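Re: [grudari-dev] wrist cam render, shadows on or off?

> Can we just drop shadows in the Grudari sim? Costs us 4 ms a
> frame and Cutus doesnt need them for planning.

Pls don't, not yet. Segmenter was trained with them on. Turned them off on my branch, 30 episodes, 16 bad masks vs 2 with shadows. Planner is fine either way, agree there.

Real bug imo: gripper shadow gets labeled as an obstacle, so Cutus backs off from bare table. Edges are blocky too, shadow map res probaly too low. Render from my branch at the bottom. 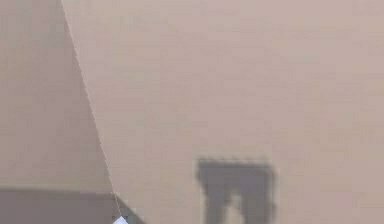 Will try a bigger shadow map tonight, then push to Wadirard. Don't merge before that.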